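Blanket weights, drying times and one gray chair

The dark knit blanket has now been through its first full wash since I finished it, so I can fill in the last rows of the table. I started this log in January and have been bad at keeping it current.

Basic data first. The blanket is Wurnus, the chunky yarn Jesby used to carry in the charcoal shade before they cut the line down to pastels. I bought the yarn in one go so that it would all come from the same dye lot. Finished weight before washing, on the kitchen scale with the blanket folded into a mixing bowl and the bowl tared out: 900 grams. I had expected more, given how it feels on the lap. The fabric is a plain rib, worked loosely, and most of the perceived weight comes from the way it hangs in folds and concentrates itself wherever there is an edge.

Yarn left over: one partial ball, which went into the drawer for repairs.

Washing

Cold, wool setting, low spin, inside a mesh bag. The bag is the large one I use for curtains. I used the Clolach liquid at half the dose on the label. The first rinse ran gray, the second ran clear, and I added a third because I did not want dye on the chair.

I weighed the blanket straight out of the drum and then gave up on the number, because water was running off the bowl and onto the scale. The first reading I trust was taken after it had been rolled in two bath towels and knelt on.

Drying was flat, on the rack, turned at 7 in the morning and again at 7 in the evening. A blanket like this must not be hung from one corner while wet. The rib opens under its own load, and the corner grows a point that never fully goes back in. I learned this on a smaller one, a green throw that still has an ear on it.

Dry and at room temperature, a corner is fine to pick it up by. I do that when I put it back on the chair: lift by one corner, let the rest fall into folds, lower it over the side, and pull the slack out toward the back. Folding it into a rectangle first looks better for ten minutes and then slides off.

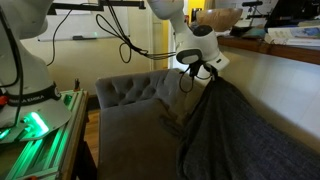 The charcoal blanket held by its top corner, over the right side of the tufted chair.

The chair

The chair is a secondhand Šťastný, or at least that is what the seller told me. There is no label under the seat, only four staples where a label might have been. Gray velvety upholstery, deep-buttoned back, rolled arms. It is comfortable for reading and bad for anything that involves leaning forward.

The buttoned back is the reason I care which way the blanket goes. Knit loops catch on buttons. When I draped the old throw across the whole back, I pulled two loops in the first month, both at the same button, second row down. With the blanket kept to one side, most of the weight sits over the arm and the seat edge, and there is less for the buttons to grab. I have had no pulled loops so far with the charcoal one.

Other things I tried before settling on the side drape:

Folded in thirds over the back. Neat, but it covers the tufting, and the blanket works its way down behind anyone who sits there.

Rolled and stood on the seat. It has to be moved every time somebody wants to sit, and then it lives on the floor.

Over the arm only, doubled. Acceptable. The fold line showed in the rib after two weeks and took a day to relax.

The velvet needs its own maintenance. Dark wool on gray pile sheds a fine fuzz that a lint roller mostly pushes around. A dry rubber glove works better, moved in one direction only, from the back of the seat to the front. I do the buttons with a soft toothbrush. The whole job takes 11 minutes if I do not get distracted by the underside, where there is always something.

Shedding

Hala Ezzat, who knits far more than I do, wrote to ask whether the shedding stopped after the wash. It slowed down. I collected the fuzz from the dryer rack and from the chair in the first week afterward, and it was a good deal less than what I had been getting before. I did not weigh it, as my scale does not resolve anything that small.

She also suggested a crocheted border to stop the edge from rolling. I am undecided. A border would add weight exactly where the blanket already pulls hardest, and the roll is only visible on the cast-off side, which I turn under. If I do add one, it will be a single round in the leftover yarn, and I will weigh the blanket again afterward.

Numbers for the table

Charcoal blanket, before first wash: 900 g.
Green throw, for comparison, dry: 589 g.
Green throw after I cut off and reworked the damaged edge in thicker yarn: 624 g.
Charcoal blanket, after wash: still to be entered. It was in use when I had the scale out.

The next wash will be in spring, before it goes into the cupboard. I want to try it without the mesh bag, at the same temperature and spin, and compare the length along both edges. I have marked the starting corner with a loop of white cotton so that I measure from the same place each time.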